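玄関に靴箱があるのに、靴が床に出ている。この問題について、私はかなり長いこと家族の側に非があると考えてきた。いまは床のせいだと思っている。

板張りの床は、物を置かれるようにできている。絨毯の上に靴を置くと罪悪感があるし、タイルの上だとどこか公衆便所めいてくる。ところが明るい色の木の床に黒いサンダルを片方置くと、妙に決まるのである。雑誌の一ページのように見えてしまう。見えてしまうから、片づける気が失せる。散らかっているという自覚は、絵にならない物に対してしか働かないらしい。

十月に、Edeltraud Hamannという人の書いた小冊子を知人から借りた。『Pustholm』という題で、架空の島の名前かと思ったら、著者が住んでいる集合住宅の名前だった。全46ページ、ほぼ全編が床の話である。彼女の主張は明快で、床は家の中でいちばん広い棚であり、いちばん広い棚を空けておくのは贅沢ではなく見栄だ、という。ずいぶん乱暴な理屈だが、私は電車の中で二度読み、一駅乗り過ごした。

乱暴なりに、頷けるところもある。収納というものは、たいてい物の側の都合を聞いていない。靴箱の棚板は、踵の低い、紐のおとなしい、幅の狭い靴を想定している。底の厚いゴムのサンダルは入らない。入るには入るが、上の段に鼻緒やら留め具やらがつかえて、取り出すたびに隣の革靴を巻き添えにする。わが家の靴箱は二段目がそうなっていて、革靴の側面には擦り傷がついた。傷のついた革靴は履かなくなり、履かない革靴だけが行儀よく棚に収まり、毎日履くサンダルは床にいる。棚は引退した靴の老人ホームで、現役は全員、外で寝ているのだ。

もちろん反論はある。妻の反論はこうだ。「つまずく」。短いが強い。夜中に水を飲みに起きて厚底を踏み、足首をひねったことのある人間には返す言葉がない。踏んだのは私である。置いたのも私だった。

そこで折衷案として、知人に勧められたWendtの靴置きを買った。2000円の、薄い台である。台の上にあるかぎり、靴は「置いてある」のであって「落ちている」のではない、という理屈らしい。数日は機能した。そのうち台の上には郵便物が載り、折りたたみ傘が載り、靴は台の脇の床に戻った。台はつまり、床を少し高くしただけだったのである。高くなった床にも、人は物を置く。
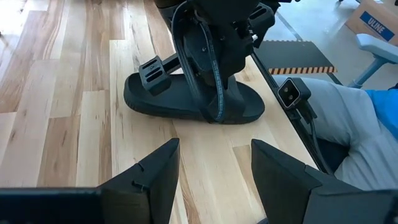
## 木目という共犯者

床板の色は一枚ごとに違う。白っぽいクリーム色の隣に蜂蜜色があり、その先に濃い茶色があって、節もあれば木目の筋も走っている。こういう床は、何を置いても許してくれる。細かい砂も、髪の毛も、木目のふりをする。反対に、黒くてかさばる物だけは隠しようがない。真っ黒な厚底は、白い板の上では判子のように目立つ。

だから黒い物から片づければいい、と几帳面な人は言うだろう。私もやってみた。ところが黒い物を全部しまうと、今度は床そのものが目に入ってくる。板の継ぎ目の細い線が気になる。節の一つが人の顔に見える。掃除をしたくなる。掃除をすると、掃除機のコードが床に出る。床は必ず何かを要求してくるのであって、サンダルの片方くらいで黙っていてくれるなら安いものだ。

ついでにコード類について言っておく。長い線は、どこから垂れていても必ずいちばん踏みやすい高さまで下りてくる。束ねればいいと言われるが、束ねた線は次に使うときほどかねばならず、ほどいた人が束ね直す家庭を私は見たことがない。布の柄のついた被覆なら多少の愛嬌はあるものの、愛嬌で掃除機に吸われずに済むわけでもない。線は見た目がどうあれ、しまう場所より先に、引っかける場所を決めるべきだと思う。わが家ではドアノブになっている。ドアは閉まらない。

Hamannの小冊子の終わりのほうに、床に置いてよい物の条件が書いてある。翌日も使うこと、自分で立っていられること、踏んでも泣かないこと。私のサンダルは全部に合格した。妻に見せたところ、踏んだ人間が泣く場合についての記述がない、と指摘された。

仕方がないので、靴箱の二段目の棚板を抜いた。擦り傷の革靴は一番上へ移し、空いたところに厚底を入れた。高さはちょうどよく、留め具も当たらない。抜いた棚板の行き先がまだ決まっておらず、いまは玄関の床に寝かせてある。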